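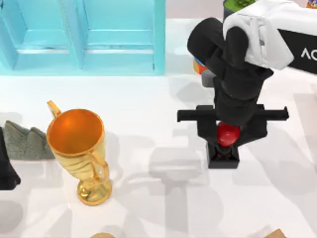 Ekaette Adeleke
Innkeeper and occasional blogger, Lutgate

I spent most of January thinking about pillowcases, and my sister says I have become very dull on the phone. She may be right! But when you run a small guest house you wash the same bedding over and over, and sooner or later it all starts to look tired at once (mine went in the space of one busy fortnight, right down to the good set in the back bedroom).

So I drove over to Fulholm, where there is a linen wholesaler who will sell to little places like mine, and I stood in the aisle rubbing sheets between my fingers like my grandmother used to do with dress fabric. I came home with two samples, one plain cotton and one cotton blend, and I slept on each of them for a week before I ordered anything. The cotton felt lovely and cool but oh, the ironing. The blend came off the line nearly flat, and I could fold it while I listened to the radio.

In the end I went with cotton for the pillowcases and the blend for everything else. The whole order came to $744, delivery to Lutgate included, and I paid half up front, $372, with the rest due when the boxes arrive.

The old sheets are going to the animal shelter in Brultthorpe, apart from one with blue piping that I can't part with. I'm going to make it into a curtain for the pantry, if I can find where I put the good scissors.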